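12/29/20

I have lived in the same 74-square-meter apartment for most of my adult life, and this week I finally read the lease. All of it. I had a cold and the library books were overdue, so it was the lease or the back of the cough syrup.

Clause one says I may not keep a goat. I had no plans, but it stings a little to have the option taken away.

What got me reading was the notice from Baluyot Property, who bought the building in the fall and would like to raise the rent to $1630. They included a leaflet with a photo of a rooftop pool. We do not have a rooftop pool. We have a roof, and a sign asking us to stay off it.

The leaflet also says the building is "steps from the shops of Amham Street." I counted, since that's the sort of week it was. It's 2209 steps, and the last stretch is uphill. The shops are a tire place and Trendier, which sells scarves and will also cut a key if you ask in the right tone.
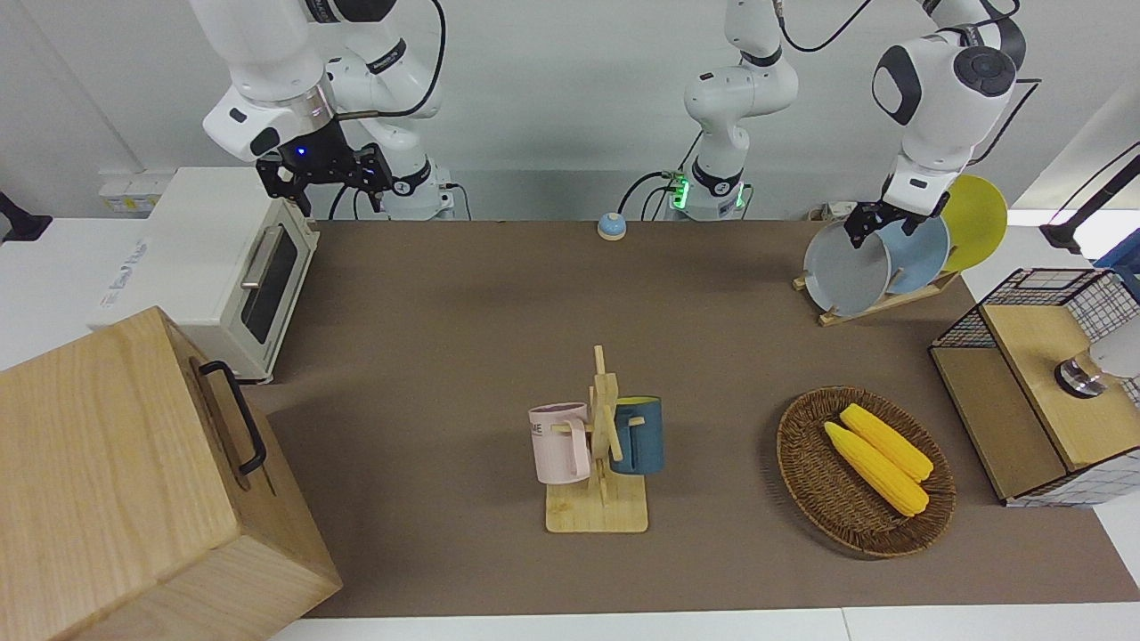

*Three plates in a wooden rack, toaster oven to the left.*

Back to the lease. Section nine covers "quiet enjoyment," a phrase I assumed was about the upstairs neighbor and his bowling ball. From what I could follow, mine is mostly about the landlord leaving me alone, and he has held up his end beautifully. I reported the hall light three winters ago and have been enjoying it quietly ever since.

Then there's the inventory at the back, typed by somebody with a grudge. "Blinds, fair." "Oven knob, one, loose." I signed it, apparently, with a flourish. I was so happy to get the keys that I'd have signed for the goat.
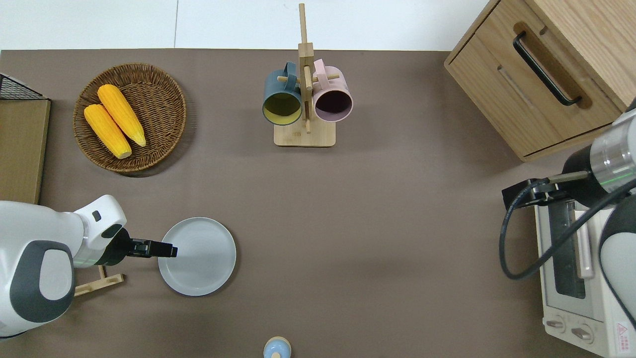 *Two ears of corn in the round basket.*

I wrote Baluyot a letter. The first draft was four pages and used the word "heretofore." The second was one page and asked for the light to be fixed before we talked about money. I sent the second one and kept the first for my own enjoyment (quiet).
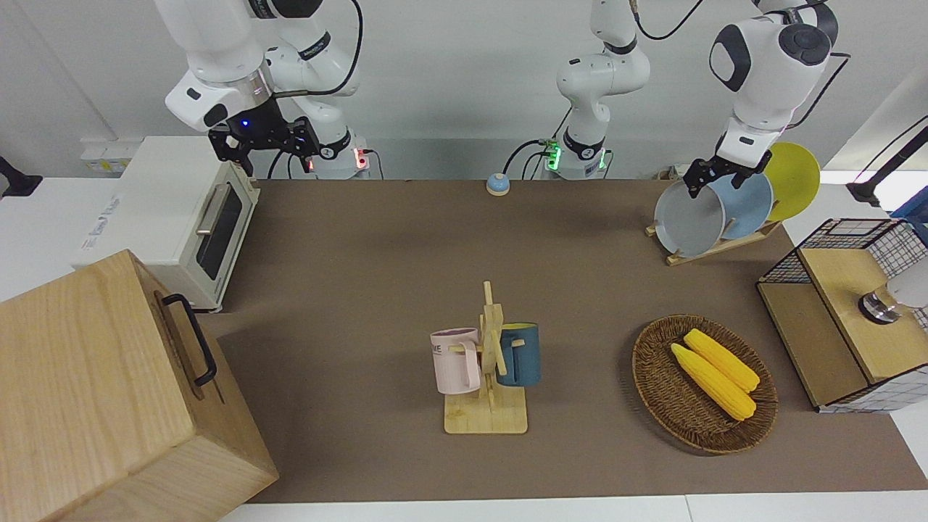 They answered in two days, which alarmed me. The new number is lower than the old new number, and they'll send a person from Sodevero Electric in January, between eight and five. I've been asked to be home for it, so if anyone needs me, I'll be in the hall with a flashlight and clause fourteen, which deals with window boxes.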